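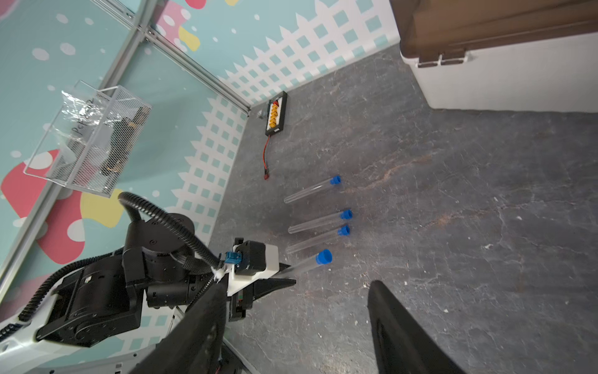

Why Do Test Tubes Have Round Bottoms?

If you have ever tried to stand a test tube up on a table, you will know that it simply won't do it. Over it goes! It seems a funny way to make something that is meant to hold liquids, doesn't it? A mug has a flat bottom, and so does a jam jar, and so does nearly everything else in the kitchen cupboard. So let's have a good think about why somebody decided that a test tube should be different.

First of all, there are no corners inside. Imagine you have finished a bowl of porridge and you want to get out every last bit. A round bowl is easy, because your spoon slides all the way round. Now imagine eating porridge out of a square box (please don't try this at breakfast). The porridge would hide in the corners and you would be scraping away until lunchtime. A test tube works in the same sort of way as the bowl. Liquids swirl about nicely, powders mix in, and when it is time for washing up a little round brush can reach right down to the end.

Glass test tubes sometimes have to be warmed up, and a rounded end helps with that too. Sharp corners are the places where glass is most likely to crack when it gets hot, and a smooth curve spreads the strain out. Plastic tubes are a different matter, as many of them would go soft and wobbly over a flame, so they are kept for jobs like collecting, carrying and storing.

What about the lid?

The old-fashioned sort of tube is open at the top, and you close it with a cork or a rubber bung. Lots of plastic ones have a screw cap instead, just like the top on a bottle of squash. Blue is a popular colour, but you can find red and green and yellow ones as well, and a class can use different colours to remember what is in each tube. You could have pond water in one and tap water in another and never mix them up.

Because they can't stand up by themselves, test tubes live in a rack, which is a stand with a row of holes in it. Lay one on the floor or a desk and it may well roll off on an adventure of its own, so do pop it back in the rack when you have finished looking.

Something to try at home

Ask a grown-up for a clear bottle with a tight lid. Fill it halfway with water, add a splash of cooking oil, screw the lid on firmly and give it a jolly good shake. Then put it down and watch for a while. The oil will creep back up to the top, little blob by little blob, and you can shake it again as many times as you like.

Written for the Vavbridge Children's Science Pages by Wanda Bednarek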